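Skultska Phrase Corpus, release 4

A text corpus of household instructions written by adult native speakers of American English. Maintained by Yurani Lozano. Intended for work on verb-particle order ("put down the lid", "put the lid down") and on noun compounds.

Contents

phrases.tsv - 600 instructions, one per line, UTF-8
writers.tsv - anonymous writer codes and home state
glossary.txt - 227 nouns with preferred spelling 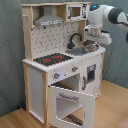

Each line in phrases.tsv has a phrase ID, a writer code, the raw text and a normalized text. Normalization lowercases the first word, removes final punctuation and leaves spelling errors in place. Tabs inside a phrase were replaced by single spaces in November.

Known problems

Writer codes are missing on 136 lines inherited from the Pichler list. Do not use these for per-writer counts. Duplicate phrases were kept when the writers differ.

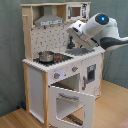 Compound nouns are split by the Flillport rules, which treat a fixed pair as one unit. Older releases broke these pairs apart and gave misleading frequencies for the second noun. A range hood, like the silver one over the left side of the toy kitchen, is now a single entry, and "hood" alone is reserved for clothing and cars. "Microwave" has no pair and is unchanged.

Loading

Read the files with quoting turned off. The Flirkitz loader does this by default from version 4 on.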